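Visit Report: Cilta Hand-Held Gripper Kit and Recording Service

Prepared for the equipment review group, Nikzad Institute for Applied Automation
May

Purpose of the visit

The Institute is considering the purchase or rental of hand-held gripper kits for its household manipulation program. Two offers remain under review: the Flarkia bench system, which was evaluated in the spring, and the Cilta kit, which is sold together with an optional recording service. Cilta invited prospective customers to its site at Tresley to see the kit in daily use. Our delegation attended from mid-morning until 3 p.m.

Arrival and introduction

Visitors were received on the ground floor and given a short safety talk. Bags and coats were left at reception. The introduction covered the contents of the standard kit, the terms of rental, and the steps by which a recording becomes a file that a customer can train on. Cilta states that its staff have completed 4,000 recordings with the present version of the hardware. We were not given a breakdown by task and have asked for one in writing.

The working floor

The delegation was then taken to the main hall, where operators work among ordinary furniture. The company prefers chairs, tables and small household goods to purpose-built test benches, and changes the layout often. Visitors were free to move about, provided they kept clear of the cables.

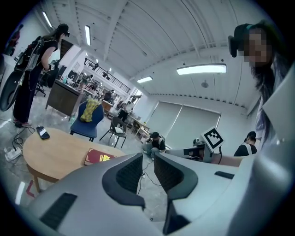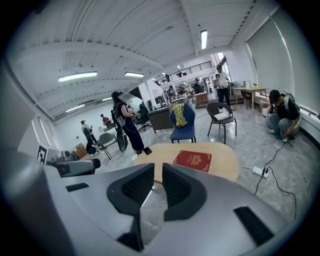 The Cilta gripper on the working floor at Tresley, with the book on the table beyond the fingers.

Operators explained that a session begins with a calibration routine. The tool is held still, then moved slowly in front of a printed marker until the software accepts the position. New staff are said to learn the routine in one morning. Members of our delegation were each allowed a short trial. The grip was judged comfortable, although two members with smaller hands found the reach to the trigger long. Cilta offers a shorter trigger at no added charge, but did not have one available during our visit.

The weight of the tool was the subject of most questions. Our hosts recommend a break after every 20 minutes of continuous work. This is a shorter interval than the one we had used in drafting our staffing plan, and the plan will need to be revised before any order is placed.

The recording service

Customers who do not wish to train their own operators may order recordings directly. The smallest order is 200 recordings of a single task, delivered with a written log of rejected attempts. The customer supplies a task sheet and, where needed, the objects to be handled. Faces are obscured before delivery. We consider the rejection log useful, and note that Flarkia supplies nothing comparable.

Delivery times were described in general terms only. The sales office has agreed to put them in the formal quotation.

Maintenance and spare parts

Finger pads are treated as wear items and may be ordered separately. Housings, by contrast, must be returned to Tresley for repair, and a loan unit is provided only under the higher service plan. For a program of our size this is a real concern, as one tool out of use would halt half of the planned work.

Points to be settled

The following questions were sent to Cilta after the visit:

Whether a loan unit can be included in the basic plan for the first year.
Whether the shorter trigger can be fitted by the customer.
Whether recordings made at our own site can be checked by Cilta staff under the same rejection rules.

Replies will be attached to this report when received. Pending those replies, the delegation recommends a rental period with two kits and does not recommend outright purchase at this stage.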